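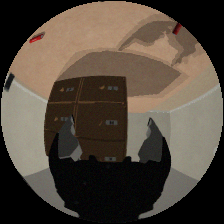
Dark furniture in a pale room

Most of the letters we got at Evesar in January were on one subject: what to do with a big dark piece of furniture in a small light room. A wardrobe comes from a parent's house, or a bookcase is left behind by the last tenant, and it doesn't go with anything. It is usually too good to throw out and too heavy to move twice. Something dark brown and boxy set against pale walls, as you see here, is the first thing your eye goes to, and it looks bigger than it would against a wall closer to its own color. That is the whole problem in most of the rooms we were asked about. The piece may be a perfectly ordinary size. The contrast makes it look large.

There are a few ways to deal with it, and most of them cost little. I'll go through the ones I have used myself or have seen work in other people's homes.

Start with where it stands. People tend to push a large piece into a corner and leave it, and often that is right. A corner hides one side, so you see less of it. If the corner is next to the window, though, the piece will block light coming in at an angle, and the wall behind it will go gray in the afternoon. Try it on the same wall as the window if there is enough width. You will then be looking at it with the light beside it, and you won't be staring at it across the room from the door. In my own bedroom the wardrobe stood opposite the door for years. I moved it to the window wall on a Tuesday evening and did not move it back.

Before you move anything, empty it. Take the shelves out and tape the pins in a bag to the inside of the door. Old wardrobes often come apart into a top, a base and two sides, held by wedges or long bolts, and you can save your back by looking for these first. Measure the doorway with the door open, then measure again with the door off its hinges. You may gain more than you expect. Stair turns are harder. Cut a piece of cardboard to the shape of the base and carry it up the stairs, held level. If the cardboard gets stuck, so will the wardrobe.

The next thing is the wall. You don't have to paint the room dark. One wall in a middle tone does most of the work, and it should be the wall behind the piece. Clay, olive, a dull blue and a warm gray all sit well behind brown wood. Go by what the color looks like in the evening with the lamps on, which is when most of us are home. Paint a large sheet of paper, hang it behind the furniture and leave it up for a week. Small chips from the store are no use for this. They are too small and you see mostly the old wall around them.

If you rent and can't paint, hang fabric. A plain cotton curtain on a tension rod or a wire will do, as long as it runs well past both sides of the piece. A narrow strip of cloth that stops at the edges makes things worse and looks like a headboard. A reader in Boston sent us a note about using two unbleached canvas drop cloths dyed in the washing machine. Her landlord has seen them and has no objection. She did say to run the machine empty with bleach afterward, and to do it twice.

Then there is the floor. A light rug under a dark piece draws a line around the bottom of it. A rug with some dark in it, even a thin border, joins the two together. It should come out in front far enough to stand on with both feet. If the piece has short legs, leave them showing, and clear out whatever has been pushed underneath. A strip of visible floor makes a heavy piece look lighter, and you can get the vacuum in.

Something else dark on the far side of the room also helps. It can be small. A picture frame, a lamp base, a chair with dark legs or a row of old books will do it. When there is only one dark thing in a room, it looks like a mistake. With a second one it starts to look as if somebody planned it. I would stop at two or three in a small room.

We are asked all the time whether to paint the piece itself. My answer is to wait a year. Paint is very hard to get off old wood once it has gone into the grain, and plenty of people are sorry afterward. If you have waited and still dislike it, go ahead. Clean it with sugar soap or a degreaser, sand it lightly, and use a primer that blocks stains. Red and brown stains will come up through white paint without one, sometimes weeks later. Paint the inside edges of the doors too, and let them stand open longer than the can says. Doors that are shut too soon stick, and when you pull them open the paint comes with them.

A cheaper change is the inside. Line the back of an open bookcase with plain paper in a light color, cut to fit and held with small tabs of removable tape. From across the room the piece will look shallower and a good deal less gloomy. Keep the shelves a bit under full. On a glass-fronted cabinet, put a battery strip light along the top inside edge and hide the switch behind the frame.

As for money, a single wall with two coats and a decent roller can be done for 60 dollars if you already own a tray and a drop cloth. Dyed canvas is less. A built-in closet, which is what many people are thinking about when they write to us, is another matter. The lowest quote any reader passed on to us was 2,000 dollars for one short wall, with painting extra. The highest was 3,191 dollars with painting and handles included. I am not against built-ins, but you can't take them with you, and the old wardrobe still has to go somewhere.

If it does have to go, ask around the family first, and ask in writing so there is no argument later. After that, try a local reuse store. Many will collect, but they are picky about wardrobes, so send them the measurements and say whether it comes apart. The Zawadzka reuse barn takes large pieces on weekday mornings and asks that you bring your own help for unloading. They won't take anything with live woodworm. Fresh, pale dust under the holes is the sign to look for.

In the next issue we are looking at wax and oil for old tabletops, including the Druvano hard wax that several of you have asked about. We have it on a test board in the kitchen and are putting hot cups on it. If you have used it on oak for a year or more, please write and tell us how it has worn, and whether you had to strip it before adding another coat. Letters about dark furniture are still welcome, and please include the height of the ceiling, which most people leave out.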